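4.2 Folding on the bed

Of all the surfaces our households used for laundry, the bed was by far the best loved, and we found ourselves coming back to it again and again while going through the 43 visits. People in Udard and Kaloma own perfectly good tables, yet the clean clothes end up on the bedspread, where there is room to lay a shirt out at full width and keep the finished pieces close by (Figure 3).

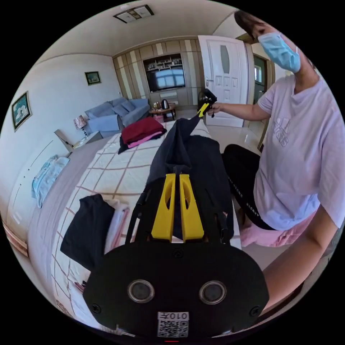
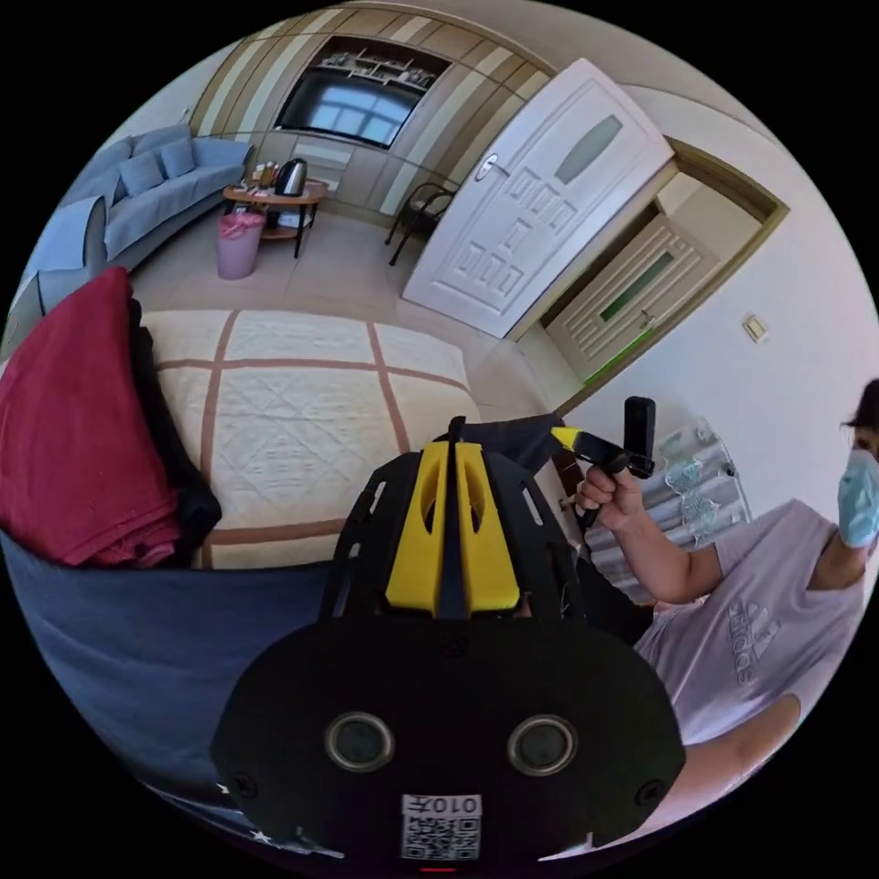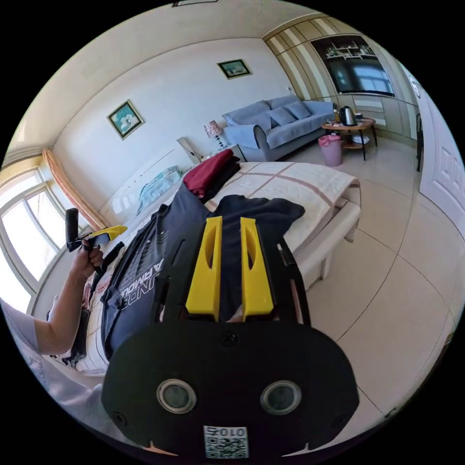

Figure 3. Clothes on a checked bedspread in one bedroom, with a folded dark red piece set farther back from the dark navy fabric.

What struck us, and Pranab Sikder was the first of us to put it into words, is how much of the bed goes to things that are not being folded at all. Finished pieces travel toward the far side or the headboard and tend to stay there, one on top of another, until the sleeper wants the bed back. In 27 households these little stacks were built by color or by weight of cloth, with very little thought given to whose clothes they were, and the sorting by owner came later, at the closet door.

Dark T-shirts deserve a word of their own. Several people told us, with some feeling, that a dark shirt on a pale spread is a pleasure to fold, as every sleeve and hem shows up so clearly. We return to the matter of contrast in Section 5.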